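Storage bin

A storage bin (also tub, tote, crate, or just "box" in most homes) is an open or lidded container for keeping loose things together. Mostly plastic nowadays. Wood, wire, canvas, card and tin also used. Differs from a bucket (round, handle over the top, meant for liquids) and from a waste bin, though in British use the one word covers both and causes a fair bit of confusion in shop listings.

Contents
1 Name
2 History
3 Materials
4 Shapes and sizes
5 Use
6 Cleaning and wear
7 Disposal
8 See also

Name

"Bin" is an old word in English, first for a manger or corn chest. Grain bin, flour bin, bread bin all older than the rubbish sense. "Tub" is commoner in British homes for anything with a snap lid. "Tote" is American and mostly found in warehouse catalogues. "Crate" strictly has slatted or open sides but is used loosely.

History

Lidded chests and baskets do the same job and go back as far as there are records of households. Factory-made bins came in with sheet metal, tin and galvanised steel, used in shops, stables and sculleries. Wooden crates for fruit and bottles were often kept and reused at home.

Plastic took over after the Second World War. Early ones were brittle, cracked in the cold. Polypropylene and high-density polyethylene fixed most of that, and by the 1970s the moulded bin was a normal thing in schools, garages and small workshops.

A local example is Herkora, a moulding works at Mercombe, which began with washing-up bowls and moved over to stacking bins. Its first range, the Selden, came in 3 sizes and one colour. The later Ventura range added lids and a rolled rim, and at its largest the catalogue ran to 379 items, many of them the same bin in diffrent colours. The works closed its trade counter in April, the factory side carried on. Old Seldens still turn up at car boot sales and are liked for the thick base.

Materials

Polypropylene. Stiff, light, cheap. Goes brittle in sunlight unless treated. Used for most household bins with a white, grey or clear finish.

Polyethylene. Softer, waxier feel, takes knocks better. Garden tubs and anything bendy.

Steel. Workshops, hot parts, heavy fixings. Rusts where the coating chips.

Canvas and felt. Folds flat when empty, sags when not full. Toys, blankets.

Card. Archive boxes and moving boxes. No good in a damp room. 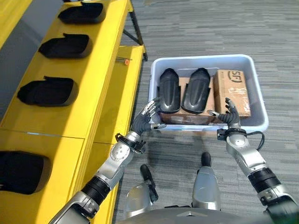

Clear plastic shows the contents but scratches, and after a few years looks cloudy anyway. Solid colours hide scratches better. Pale ones show dust and scuffs from the floor, dark ones get hot in a window. Recycled plastic tends to come out grey, black or dark green as the mixed colours can't be taken out again.

Shapes and sizes

Usually sold by volume in litres. 18 litres is a handy size for a cupboard shelf, and can be lifted full by most adults unless it's full of books. Under-bed types are long and shallow. Stacking bins have a lip or foot that locks into the one beneath. Nesting bins have sloped sides so that empties sit inside each other, but the slope wastes room on a shelf. Some do both, stack one way round and nest when turned.

Quoted volume is normally to the brim, not to the underside of the lid. Worth checking against outside measurements, makers aren't consistent on this.

Use

Homes, schools, offices, shops, hospitals, sheds. Open-topped for things wanted daily, lidded for seasonal stuff. Labels on the short end, where they can be read on a shelf. Heavy items at the bottom of the stack. Food should only go in bins sold for food.

Cleaning and wear

Warm water and washing-up liquid. Bleach can mark coloured plastic. Dry before putting the lid on or it will smell. Lids and clips go first, then corners. Cracked bases are rarely worth mending becuase glue doesn't hold on polypropylene.

Disposal

Rigid plastic isn't taken in all kerbside collections, check locally. Most large tips have a skip for it. Number in the triangle underneath gives the type, 5 for polypropylene, 2 for high-density polyethylene.

See also

Basket
Crate
Drawer
Shelving
Waste container

Page last edited June 2021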